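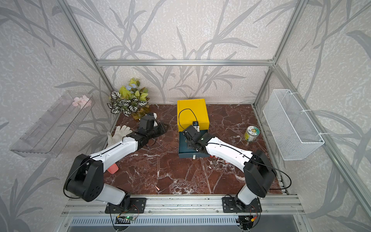
A yellow box on top of a dark teal one, on a marble tabletop with pale veins.

Why Do Some Stacks Fall Over?

By Adjoa Korletey
6/30/25
Reading time: 4 minutes

Search this site Type a word Go

A stack is a set of objects placed one on top of another. Boxes, books, plates and bricks can all be stacked. Some stacks stand for years. Others fall when a door is shut. The difference depends on weight, on shape and on the surfaces that touch.

Weight pulls down

Every object is pulled towards the ground by gravity. The strength of this pull is called the object's weight. Weight is spread through the whole object, but it behaves as if it all acted at one point. Scientists call this point the centre of gravity. In an empty box with even sides, the centre of gravity is in the middle, inside the box, where there is only air.

A stack also has a centre of gravity. Suppose the lower box weighs more than the upper one. The centre of gravity of the stack will then be lower than if the two boxes were swapped. A low centre of gravity makes a stack harder to tip.

The base

The part of an object that rests on the surface below is its base. Imagine a line drawn straight down from the centre of gravity. If the line passes through the base, the object stands. If the line falls outside the base, the object tips over.

The same rule works between the boxes in a stack. The upper box can stick out over the edge of the lower box and still stay up, provided that its centre of gravity is above the lower box. For a box packed evenly, this means that a little less than half of it can stick out. A box packed with tins at one end does not follow the halfway rule, as its centre of gravity is nearer the tins.

Friction

Friction is a force that acts where two surfaces touch. It resists sliding. Polished marble gives little friction against smooth plastic, so a plastic box on it can be moved with a light push. Rubber gives a lot of friction. This is why many kitchen mats are made from rubber.

When a stack is pushed from the side, one of two things may happen. If the push is low, the box usually slides. If the push is high, the box may tip before it slides. People who move tall furniture push it low down for this reason.

Round things and soft things

A jar has a flat base and a round side. Standing up, it is stable. Lying on its side, it touches the table along a thin line and can roll. A jar lid is flat on top, so a second jar can be placed on it, although the lid is often narrower than the jar and the pair will not be very steady.

A knitted glove changes shape when it is pressed. If a box is put on a glove, the wool squashes more in some places than in others, and the box leans. Soft things go on the top of a stack or beside it.

Try it: the book test

You need two hardback books of the same size, a ruler and a table.

1. Place one book flat on the table, well away from the edge.
2. Place the second book on top so that all the edges line up.
3. Push the top book sideways by 2 cm. Let go.
4. Repeat step 3 until the top book tips. Write down how far it had moved.
5. Measure the width of the book in the direction you pushed. Divide by two.

Compare your two numbers. They should be close. If the book is 26 cm wide, it should tip when it has moved 13 cm. It may tip slightly early if your finger presses down on it.

Words to know

Base: the part of an object that rests on the surface below.
Centre of gravity: the point where all the weight seems to act.
Friction: a force that resists sliding.
Stable: not easily tipped over.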